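Workshop > Tips > Demonstrations

search this site... Go

Getting better demonstrations out of hand-held grippers

12 shares | 4 comments

Updated June 2021
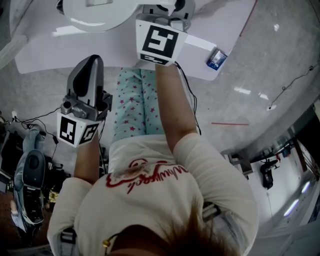

Most of what we know about recording household tasks came from one set of trials at Sotel. Khải Bùi ran the sessions and Thu Cù trained the policies afterward. The set came to 3263 demonstrations, and the main result was dull but useful: how people worked mattered more than how many takes they gave us. A policy trained on the careful part of the set did better than one trained on all of it.

The tips below are the ones we still use.

Slow down at contact. Move at a normal speed through open space, then ease off just before the jaws touch anything. Fast grabs were the largest group of takes Thu threw out.

Keep the markers facing out. If a marker turns away from the camera for more than a moment, the hand position drifts and the rest of the take is usually no good. Turn at the elbow before you turn at the wrist.

Sort out the cables first. Run them down the forearm and leave slack at the elbow. A tight cable pulls the wrist back in small jerks, and the policy learns the jerks.

Let one hand wait. When the task needs only one gripper, hold the other one low and still. Wandering idle hands gave us a policy that waved its spare arm near the table edge.

Start each take from a different spot. Shift the object a little and turn it. Khải moved it after every take, and those sessions held up best when we tested on a new table.

Stop after 40 takes. Quality dropped past that point with nearly everyone, including people who said they felt fine. Take a break of at least 5 minutes and loosen the straps while you rest.

Keep the fumbles that get fixed. If you miss a grip and recover, finish the take and label it. Thu's policies recovered from misses more often with these left in. Drop the take only if you put the object down and started over.

Wipe the pads. Skin oil and kitchen grease make the jaws slip, and you squeeze harder without noticing. A damp cloth does it — no cleaner needed.

Calibrate again after any knock. We checked every roughly 100 takes and also whenever a gripper had been set down hard. The second check caught more errors than the first.

We haven't tested any of this with liquids or with soft things like towels. Thu expects the advice on speed to change for cloth.

4 comments | Share this page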